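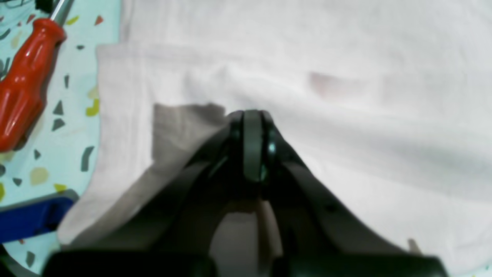
**Laundry getting a folding robot, what happens to the folders?**

Posted by Shoaib Butt, 17 May 2021

Hi all, long-time reader, hardly ever post. I'm a supervisor on the finishing side of a laundry (we do workwear, tea towels, salon towels, a bit of care home linen) and I could do with hearing from people who've been through this already.

Our owners, Plarnmont, have signed up for two folding arms from Bandara. One is already in, sat on a bench at the end of our small-piece line, and it's been learning on plain T-shirts and cloths. The second comes in January if the first one behaves. It pinches the fabric, lifts it, lays it over, lets go, has a think, and pinches again. I find it oddly restful to watch, I must say, but it is SLOW. On a good shift last week it did 146 pieces. Any of my folders would have that done well before first break, and while telling you about their weekend.

So I'm not worried about it being quicker than us tomorrow. What I'm worried about is this:

My folders are also my checkers. When you've got a shirt in your hands you see the mark on it, you feel the seam that's gone, you chuck it in the rewash or the mending bin without even stopping your conversation. The arm folds whatever it's given. Stain, no stain, it's all the same to it, and you get a lovely neat stack with a pink smudge in the middle of it. Bandara say there's an inspection add-on "on the roadmap". I've worked here long enough to know what a roadmap is.

Then there's the pay. We have a piece bonus that goes by the line's total. If the arm takes the easy plain stuff (and it will, because that's all it can manage) my lot are left with the fitted sheets and the tabards with the ties, which take three times as long. Same bonus target. You can see where that goes.

And there are 5 people on that line, two of whom have asked me straight out if they should be looking elsewhere. I told them I didn't know, which was true but didn't go down brilliantly.

Management want my "input on staffing" by the end of the month. What would you ask for, if you were me? Has anyone had one of these for a year or more, and what did the jobs look like by then?

---

**fluffandfold_jan**

Hiya Shoaib. We've had arms in for a bit over two years (different make, Groretti, but from what you describe it's much the same animal) so I'll tell you how it went with us, good and bad.

First thing, get the bonus sorted BEFORE the second one turns up. We didn't. We had a whole quarter where the hand folders were doing nothing but awkward items against a target worked out when half their pile was tea towels, and people were losing money every week through no fault of theirs. We lost a really good woman over it, and she'd have stayed if anybody had looked at the sums a bit earlier. What we have now is a separate rate for each kind of item, and anything the arm folds doesn't count for or against anyone. It took one afternoon to write down. I could have wept.

Second, the checking. You're dead right to worry. In our first month we had 241 pieces come back from customers with marks on, and the month before the arm went in it was hardly any. What sorted it was putting a person in front of the arm instead of behind it. Everything gets shaken out and looked over on both sides under a decent light before it goes anywhere near the machine. If you put your checker at the far end they're opening up folded stacks all day, and then you may as well have folded it yourself!

Now, that checking job. On paper it's lighter work. In practice, eight hours of it sent people round the bend. When you're folding you've got a rhythm and your hands are busy and you can chat. When you're checking you've got to look, properly look, all the time, and everyone was going home with a headache. We swap every hour now and that's miles better. Please ask for the swap to be written into the rota and not left to "we'll see how it goes", as the first busy week it'll vanish.

As for numbers, nobody was sacked here. But when two people retired they weren't replaced, so draw your own conclusions. The line is smaller than it was. I'd be fibbing if I told you otherwise, and I think your two who asked deserve to hear that it could go that way. The ones who stayed mostly like it more than they expected. Shoulders are better, that's the big one. One of ours who'd been on light duties for ages with her wrist is back on full hours looking after the arms, and she's very bossy about them.

Oh, and tools. Whoever sets it up will leave screwdrivers and bits and bobs on the bench by the fabric. Get a hook board on the wall or a tray, anything. We had a greasy handle go down on a pile of whites and that was a whole bag back through the wash. Cables too, have them clipped down where people walk.

Happy to send you our item rates if you want something to wave at them, just message me.

---

**press_gang**

They'll tell you it's to help the staff. It's to have less staff. Join a union if you're not in one.

Also 146 a shift is rubbish, I'd send it back.

---

**Marl_in_Maintenance**

I'm from the spanner end of things so bear with me. I look after the machines at a linen place on the Punititz estate, and we had an arm on trial, then off trial, then back again.

I'd say ask who is going to mind it. I mean by name, and on which shift, and with what training. Ours arrived with a day and a half of training that was given to one person on earlies. So on lates, whenever it dropped a cloth or got hold of two layers at once and stood there sulking, the folders had to stop what they were doing and guess. They weren't being paid for that and they hadn't been shown how. A few were scared of breaking it and a few weren't scared enough, and I got called out for both.

If I were you I'd ask for:

- everybody on the line shown how to stop it, clear it and start it again, in work time
- a proper minder's rate, even if it's only pennies, for whoever has it that shift
- a log book next to it where anyone can write what it got wrong
- the count of pieces kept for the machine and not shown on the same board as people's counts

That last one matters more than it sounds. They put ours up on the screen next to everyone's names, like it was a colleague. People hated it. It was well behind them at the start and there was a fair bit of laughing, and then the software got updated and it wasn't so far behind, and the laughing stopped. It came down off the board in the end but it had soured things by then.

Disagree a bit with Jan about only checking in front. It depends on your fabric. With ours the arm itself would sometimes leave a mark if the fingertips hadn't been wiped, so we do the main check before and then pull a few finished ones out of each stack as well. Wipe the tips at every break and you'll have much less of it. Plain damp cloth, nothing fancy, but ask Bandara what they're happy for you to use on theirs.

With your two who asked, could you get them trained on it first? I know it feels like asking them to train their replacement, and one of ours said exactly that to my face. She did it anyway and she's the one they can't do without now. Her mate said no thank you and went to a bakery, and she's happy as well as far as I know.

---

**Shoaib Butt**

Thanks both (and press_gang, I am in the union, and so are most of the line!). Jan, yes please to the item rates, I've messaged you. I hadn't thought about the minding at all and we've got exactly that problem, one person trained and she's on earlies. I'm going to put the bonus at the top of my list, then the training, then the hourly swap. Going to talk to the line before I send anything upstairs, probably at Thursday's tea break, and I'll let you know what they add to it.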